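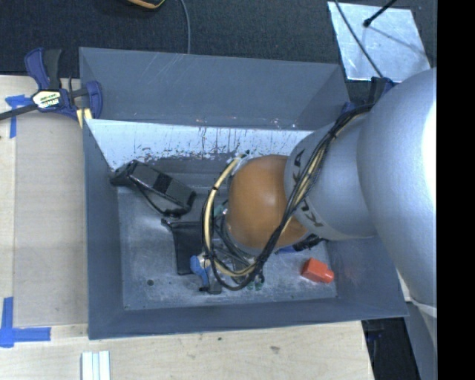

Rangi Pearce once told me that collecting the examples takes longer than everything else in a picking project put together, and that any plan saying otherwise was written by someone who hadn't done it yet. I was a little insulted. I had written the plan.

Rangi was right, of course, and that's why this chapter comes before the ones on training. You probably want to get to the networks. So did I! But the network only ever sees what you put in front of it, so let's spend some time on what goes into the bin and what gets written down each time the arm reaches in.

Chapter 4
Gathering Examples

4.1 What counts as one example?

On the Mollby project we used the word "example" for two months before we found out we didn't agree on it. Vendula Kopecký meant a single grasp attempt, good or bad. I meant a whole round, from a full bin to an empty one. When I proudly reported 100 examples, she thought we had hardly started, and when she reported 800, I thought we could all go home.

In this book an example is one attempt. It has three parts: what the sensors recorded before the arm moved, what the arm was told to do, and how it came out. If any of those is missing, you may still have a nice recording, but you can't train on it the way we will in Chapter 5.

Notice that "how it came out" includes the failures. Please keep them. My first instinct was to throw away every dropped object and every grab at thin air (they looked so embarrassing in the log), and I ended up with a system that thought every grasp was a good idea.

4.2 Mixing up the bin

Pick objects that disagree with each other. Something flat and something blocky, something dark and something bright, a thing with a cord that flops around. Flat, dark items gave us the most trouble at Mollby, and we'd put off including them until August because the early numbers looked so good without them. Don't do that.

Then change the layout often. We reshuffled after every 20 attempts or so, and Vendula pointed out that I always put things back more or less where I liked them – long items along the wall, small ones in the middle. People are bad at random. We switched to tipping everything in from a box and leaving it wherever it landed, even when it landed in an ugly heap.

What should stay put is the bin itself. Clamp it, mark its position on the table with tape, and check the marks before each session. If it creeps while you work, your recorded positions slowly stop meaning what you think they mean, and you can lose an afternoon's attempts that way. I've lost two.

Before you go on to 4.3, write down your own definition of an attempt: when it starts, when it ends, and who or what decides whether it worked. Keep the page handy, as we'll be changing it shortly.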